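Tovham recipe cards, readme

632 handwritten recipe cards typed up from the Sedovness parish boxes. One text file per card, plus index.csv. Started by Ratih Goh, I took over in January.

Columns: card_id, title, box, typist, servings, notes. Servings is blank on 61 of them, the card didnt say and we didn't guess. Oven temps left as written, so you get "moderate" and "hot" a lot.
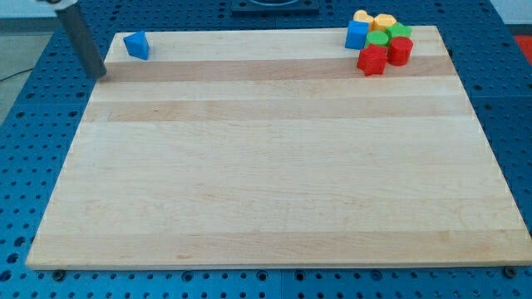
Spelling kept as on the card. Crossed out words are in square brackets. If two hands wrote on the same card the second one goes in notes, not in the recipe body.

Known problems
- box 2 scans are faint, expect wrong fractions. Check 1/4 vs 1/2 before you bake anyting
- plum chutney is in there twice, different cards, leave both
- Pillai box not typed yet

Typists: Tipene Ashby, Zahira Manurung, me. Corrections to Zahira, put the card_id in the subject line. Next upload some Sunday when I get time.

Free to use, credit the Tovham cards.

Sutrisno Mangundap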